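Accueil | La rédaction | Nos rubriques | Qui sommes-nous ?

Qui sommes-nous ?

Fudex est un site d'actualité des célébrités et du cinéma. On y parle de tournages retardés, de couples qui se reforment le temps d'une avant-première et de chevilles foulées sur une chorégraphie. Quelqu'un doit bien s'en charger.

Le site est né d'une lettre hebdomadaire, Hirneo, que lisaient 203 abonnés, dont une bonne partie de nos familles. Elle traitait surtout de cinéma indien vu depuis la France, avec un sérieux que le sujet ne réclamait pas toujours. Les séries sont arrivées ensuite, puis les tapis rouges, puis les bébés.

Aujourd'hui, cinq personnes font tourner la rédaction. Nous publions presque 800 articles par an, brèves comprises, et nous relisons même les brèves. Les fautes qui restent sont donc de notre entière responsabilité. 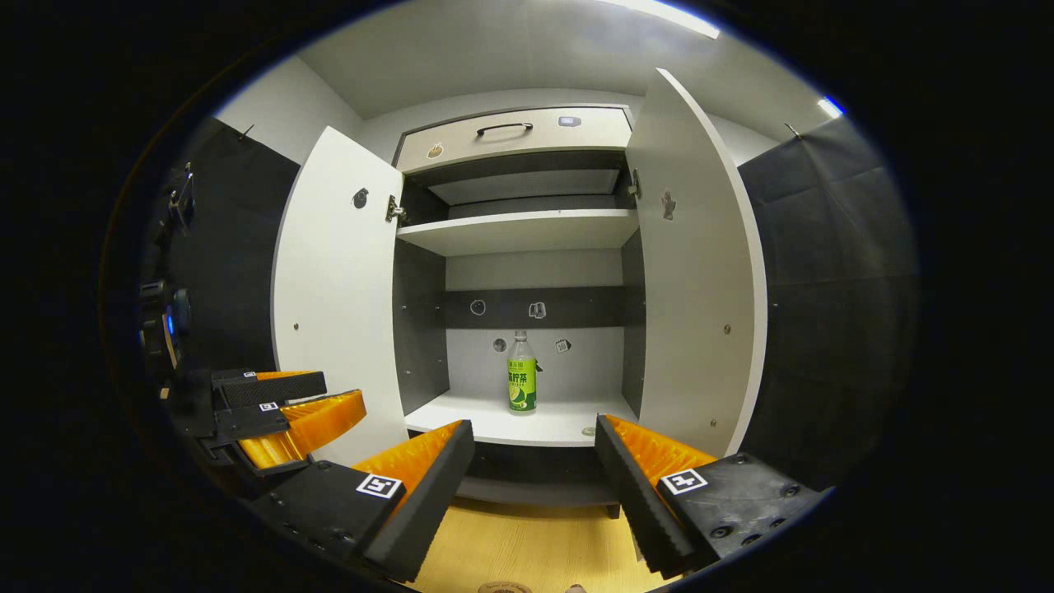
Un placard blanc, portes grandes ouvertes.

Côté méthode, nous citons le message d'origine quand il y en a un, et nous le traduisons nous-mêmes. « Un proche du couple » ne suffit pas : il nous en faut deux, et qu'ils ne soient pas le même attaché de presse. Nous ne publions ni dossiers médicaux, ni adresses, ni photos d'enfants. Cela nous a coûté quelques exclusivités que nos confrères ont eu la joie de démentir le lendemain.

Nos rendez-vous

Aquino : la revue des réseaux sociaux, pour savoir qui a liké quoi et pourquoi cela n'a probablement aucune importance.
Pater : les fils et filles de, classés par filmographie et par degré de surprise du public.
Le Plateau : castings, reports et dates de sortie, à consulter de préférence au crayon.

Fudex vit de la publicité et des abonnements. Les articles sponsorisés portent la mention « sponsorisé » en haut de page, en caractères que l'on peut lire sans loupe.

Une erreur, une rumeur, un droit de réponse ? Passez par le formulaire de contact. Les agents sont priés de limiter leurs messages à 1 000 signes, adjectifs compris.

Page mise à jour le 27 mai 2026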